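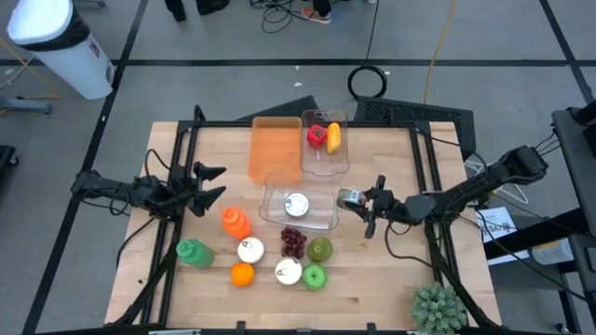
Cans, bottles and trays out on the butcher block.

Pantry shelf depth, deep or shallow?
Posted in Kitchens and Storage, 6/8/24

plikik_pete
We're redoing the pantry and my wife and I have reached the stage where we email each other shelf dimensions from opposite ends of the couch. The closet is 620 mm deep (German plans, long story, the house was drawn up by a man named Henrik Kröger who didn't believe in inches). I want shelves the full depth. She wants them half that, with the cans in a single row like a museum. Who's right?

mossycup
She is.

Hamann_Hollow
Seconding your wife. We had full depth in the old place and when we moved I met a jar of pimentos from two presidents ago. Anything past the second row belongs to the house.

gravyboat77
Hard disagree with both of you. Deep shelves plus bins. You pull the bin out like a drawer, get the beans, shove it back. I have 10 of them and I've never lost a can. Half-depth shelves in a deep closet just means you've built a very nice place to stand.

mossycup
A place to stand is called a walk-in pantry, gravyboat. People pay extra for those.

gravyboat77
People pay extra for undercoat on a Buick too.

plikik_pete
Bins were my counteroffer. Her objection is that I won't put things back in the right bin. I'd like to say that's unfair.

Fuvgate Fran
Go deep on the bottom, shallow from the waist up. Bottom gets the flour, the dog food and the stockpot you use at Thanksgiving. Cans at eye level, one row, labels out. If you have to crouch for soup you'll end up ordering pizza. Ask me what August did to my grocery budget.

Hamann_Hollow
Fran's got it. Also price the pull-outs before you fall in love with them. The shop over in Zadura quoted me 965 for three, installed, and then 585 if I'd put them in myself, so apparently a man with a drill costs 380.

gravyboat77
Did you put them in yourself?

Hamann_Hollow
I put in one. The other two are in the garage, on a deep shelf, behind something.

mossycup
I rest my case.

plikik_pete
Update: showed her the thread. She likes Fran's layout and would like mossycup to come for dinner. We're doing deep below, shallow above, and I'm allowed two bins on probation. Does anybody know if 3/4 inch ply will sag across a 40 inch span if it's mostly canned tomatoes?

Fuvgate Fran
Yes it will. Put a cleat along the back wall and a stiffener on the front edge. How many tomatoes are we talking?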